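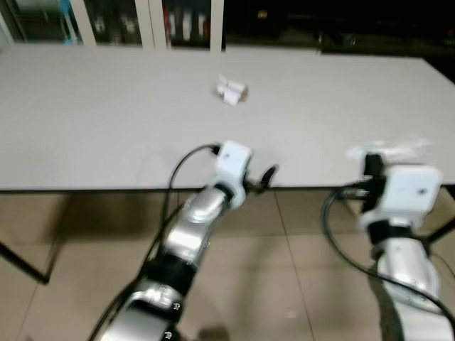
Both arms at the front edge of the table, small white object toward the back.

If you've trained a policy on demonstrations from a head camera, you've probably met this problem. Everything works great when the object is where you always put it, and then you slide it toward the back of the table and the arms reach for a spot that's clearly wrong. I fought with this for most of a month on a two-arm setup, and the fix I ended up with is simple enough that I figured I'd write it down. I call it the Mustico split, after the folder it lives in. (The folder is named after a cheese shop. Long story.)

The short version is that you sort your demonstrations by where the object starts, and then you sample evenly across those spots during training. You'll need a set of recorded demos, a head camera that stays put, and a free afternoon.

Step 1. Mark out the table

Divide the tabletop into a grid. I use 12 cells, four across and three deep. Don't put tape on the table! I did that the first time, and the policy learned to love the tape. Draw the grid on top of the camera image on your monitor and leave the real surface plain. A few smudges are fine, by the way. I stopped wiping them off between sessions and it made no difference that I could measure.

Step 2. Pick a start pose and stick to it

Mine has both grippers up at about the level of the table's front edge, well short of the object. You want the arms low enough that they don't hide the back of the table from the camera. If your right gripper blocks a bit of the near edge, write down which cells it touches, so you can leave them out later. Check the cables too. Loose loops move around a lot in the image, and I like to have some variety in how they hang so the policy doesn't read anything into them.

Step 3. Label what you've got

Go through the first image of every demo and write down the cell the object is in. I had 663 demos and did it by hand with a tiny script that shows one image and waits for a key press. Boring, yes, but put on some music and it goes fast. Then plot the counts per cell. Mine were awful – the middle row was packed and two of the back cells had 9 demos each.

Step 4. Fill the thin cells

Record more demos wherever you're short. I set a floor of 15 per cell and called it good enough. Turn the object a little each time you put it down, so you aren't collecting the same grasp over and over.

Step 5. Change the sampler

When you build a training batch, choose a cell first, each with the same odds, and then choose a demo from inside that cell. It's a few lines in the data loader and you don't have to touch the model at all. Keep your learning rate where it was. If you change both at once you won't know which one helped (ask me how I know).

Step 6. Test by cell

Run the same number of trials in each cell and keep the scores separate. A single average will hide the bad corner every time. On my setup the back row went from hopeless to nearly as good as the middle, and the front row dipped slightly, then came back with longer training.

I haven't tried this with more than one object on the table, and I suspect the grid idea gets messy there. The labeling script is in the Weldale repo under tools, and the sampler is in the same place. If you're on the older Stoltinberg loader, you'll have to pass the cell labels in yourself, as it drops any column it doesn't recognize.

Posted July 5, 2021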